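Walleye Win by a Whisker on Lake Helberg

Jul 13, 2021

The Turunen Cup went to Lenni Heinonen this year with a walleye measuring 25 inches, a quarter inch longer than the runner-up's and, by his own account, a good deal shorter than the one that got off at the boat ramp.

The contest drew 87 anglers to Lake Helberg, of whom 16 caught something worth writing on the card. The rest reported a pleasant morning. Wind out of the north pushed most boats into the same weedy bay by six, where lines were crossed and a few opinions were shared.

Heinonen was trolling a perch-colored Biltine crankbait he had bought by mistake. He has since bought six more on purpose.

All walleye were released after measuring. The winner takes home a reel from Cirkel Tackle and the cup itself, which still has a dent from the last man who held it over his head on a dock.

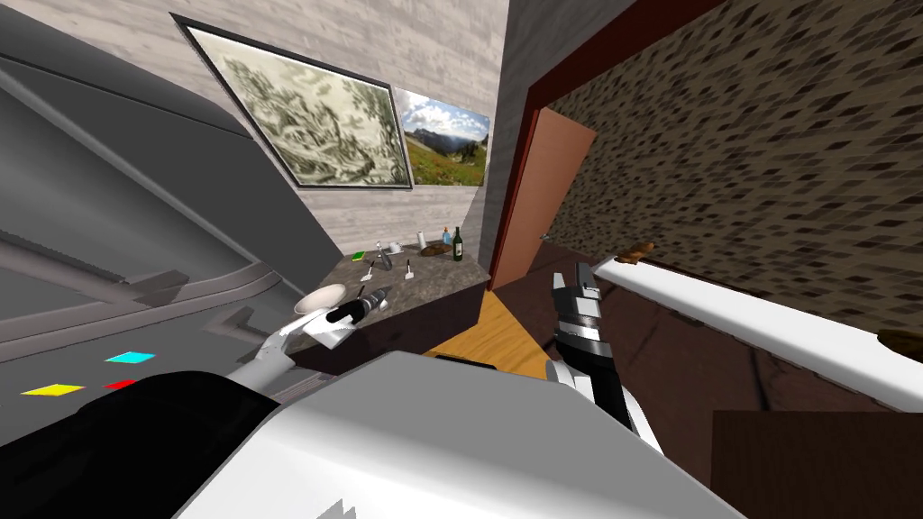 More Outdoors News

North Ramp Closed for Repairs Through the End of July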